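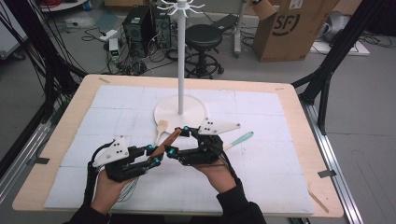

House rules for the gripper table

12 October 2018

So I finally wrote our rules down! Houshang Kermani has been on at me since January to do it, and after a week where two of us recorded the same task in two completely different ways (sigh), I gave in. They're taped up at Veltwood now and I thought I'd share them, seeing as a few of you asked how we run the kitchen utensil tasks.

First one: know where your cables go before you put the grippers on. Once they're on your hands you can't do much about it, and I've dragged a spoon off the table more than once.

Keep the white marker plates clear of your sleeves and of each other. This is the one everybody breaks, me included, mostly when both hands come together to pass something like a spatula across. Slow down there. Dark, plain sleeves please, all the way to the wrist.

The mat stays put. If you knock it, stop and tell whoever is on the computer, and we start that take again. No nudging it back with your elbow (you know who you are).

Utensils go on the mat or on the hanging stand and nowhere else. Anything small that rolls to the corner gets picked up between takes.

Then breaks. We do 16 takes and swap over, even if you're on a roll. Nazmiye Oral thought 9 would be kinder on the wrists and she may be right, so we're trying that next.

We've got 465 takes logged so far and I'd love to know how many I'd throw out under these rules. Quite a few of mine, I suspect! If your lab has a list like this, pop it in the comments, I'm happy to pinch the good bits.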